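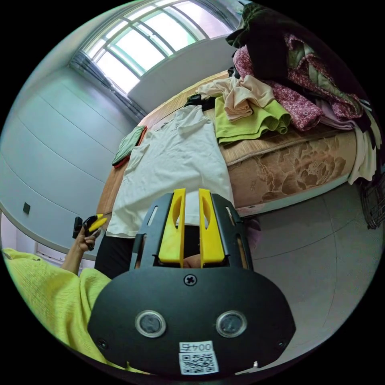
Bedroom, first floor. White T-shirt on the bed, floral mattress, wooden bed frame.

Visit report: Prekatgate open day, Irnness

Date of visit: 29th June
Attending: Lino Zuccaro, Graziella Amato
Received by: Ermanno Gentile, Maximiliano Montecinos

Background

Prekatgate is a terraced house in Irnness, fitted out by Trananis as a place to study and teach household textile work: washing, drying, folding, bed making and storage. It opens to visitors twice a year, in January and in early summer. We went because our own course in domestic textile care is being rewritten and the folding unit is the weakest part of it.

The floor area is given on the handout as 1,599 square feet over two floors. We were shown the wash room, the drying room and the front bedroom. The attic store was locked, and Gentile did not have the key.

Wash room

The wash room is at the back on the ground floor. It has a domestic front loader and a deep sink, with a worktop between them at a height that suited Amato and was too low for me. Loads are recorded on a card by the door. The columns are fibre, colour, programme, spin speed and weight before and after. The weight after spinning is used to decide how long a load stays in the drying room.

Gentile reported 3,000 wash cycles since the house was opened. Cotton jersey makes up most of the work. He was asked about wool and replied that they do very little of it, the sink being used for that.

Programmes are kept to 40 degrees. Softener is not used. Montecinos explained that it alters the surface of jersey enough to change how two layers slide over each other, and that trainees who learn on softened cotton fold badly on anything else. I would like to see figures for this. None were offered, though the remark agrees with what we see in our own classes.

Drying room

A narrow room with ceiling airers on pulleys and a dehumidifier. Shirts are hung from the hem, with the body doubled over the rail by a hand's width. Peg marks are kept out of the shoulder area by this method. The drawback is a crease across the lower body, which has to be smoothed out at the folding stage.

The dehumidifier drains into a bucket. Amato asked why it was not plumbed in and was told that the waste pipe runs on the other side of the wall. The humidity reading is taken at head height, which seems to me the wrong place, as the garments hang well above it.

Front bedroom

Most of our time was spent here. The bed has a wooden frame, and the mattress is covered in a tan and brown pattern of large roses with a quilted seam along its top edge. Garments are laid out and worked on the bed itself. I had expected a folding table and said so. The reply was that most people in most homes fold clothes on the bed, and that a course taught on a flat, hard table leaves out the main difficulty.

The difficulty is as follows. A mattress gives when it is leaned on. A T-shirt laid across it follows the dip, so that a fold line set straight on the fabric is no longer straight once the weight comes off. Quilted surfaces add a second problem, as jersey catches slightly on the stitching and one layer moves while the other stays put. The house method is to keep body weight off the bed, lift the garment clear when it needs straightening, and lay it down again in one movement.

A patterned ground has one advantage that had not occurred to me. White cotton on white bedding is hard to read at the edges, particularly under a ceiling light. Against brown and tan the hem, sleeves and neckline show up at once.
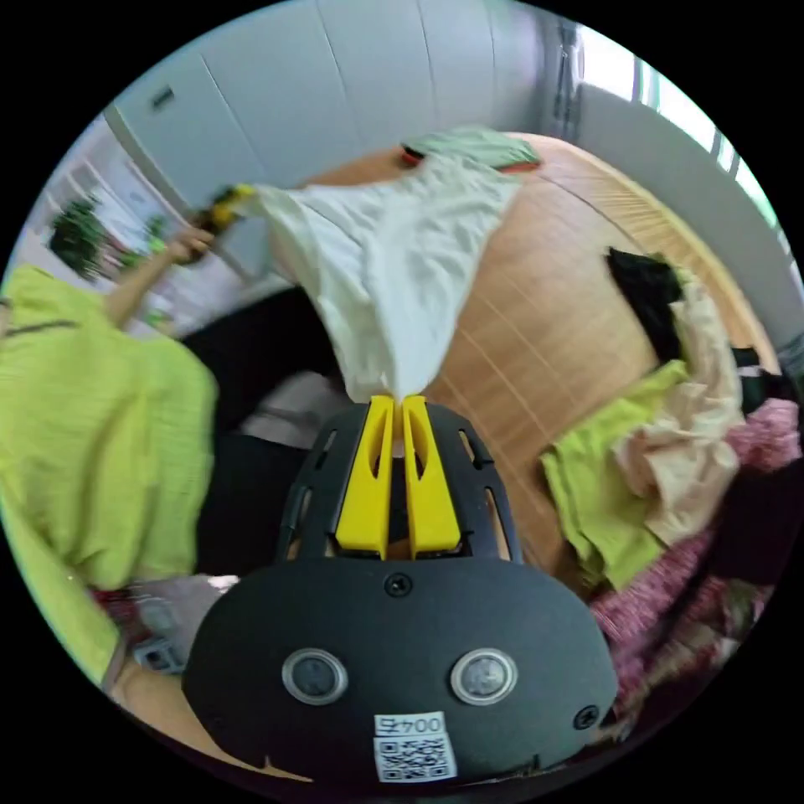 White garment drawn out between two points, one far corner raised.

The lifting stage is the part of the Prekatgate method that differs most from ours. We teach laying flat and smoothing with the palms. At Prekatgate the fabric is taken at two points well apart and put under tension in the air before it goes down. Folds then run diagonally between the two points, and the free edge hangs in a curve. Montecinos treats the direction of those folds as the thing to watch. If they run from one holding point to the other, the tension is where it should be. Folds that gather near one point only mean that too much cloth has been taken up there, and the grip should be moved outwards to the seam.

His recommended holding points for a T-shirt are a shoulder seam and the hem on the opposite side, then the other pair. Holding by the neckline is discouraged, as ribbing stretches and does not fully recover.

Points noted for our own unit:

Tension before laying down. We should add this as a separate step.

Holding points to be taken on seams, never on single-layer jersey. This is already in our notes but is not explained.

Sleeves to be dealt with after the body is straight. Our current sheet has them first.

Working surface. We should run at least one session on a mattress, preferably a quilted one.

Finished width. Prekatgate folds to the width of the drawer, measured beforehand, and does not use a folding board. Zuccaro to obtain the measurement sheet.

Storage

A chest of drawers by Mazza is used for finished garments. Shirts are filed upright in the top drawers and stacked flat in the lower ones, so that the two can be compared. Upright filing keeps its shape only while the drawer is nearly full. Once a third of the shirts are out, those remaining lean and the folds open. Gentile uses a loose divider board to take up the space. Flat stacks hold better but the bottom shirt had a visible pressure crease at the chest.

The drawers stick. This was put down to the weather.

Discussion with hosts

We had tea in the kitchen and spoke for half an hour. Amato raised the matter of assessment. At Prekatgate a folded shirt is assessed by picking it up by one edge, putting it down and looking at it again. If the fold has opened, it is done again. Osvaldo Cocco, who set up the original course, used to mark on appearance only, and his old score sheets are still pinned up in the passage. We use something close to his version and could change over without much expense.

I asked about fitted sheets. They are covered in a second course, which we have not seen.

Access

The front door has a high step. Parking is on the street and is limited to one side. The stairs are steep, with a handrail on the left going up. Anyone attending with samples should pack them in a soft bag, as the turn at the top is too tight for a crate.

Actions

Zuccaro: request the measurement sheet and the wash record card.
Amato: draft a revised folding sequence with sleeves after body.
Both: find a second-hand quilted mattress for the training room before the January intake.

L.Z.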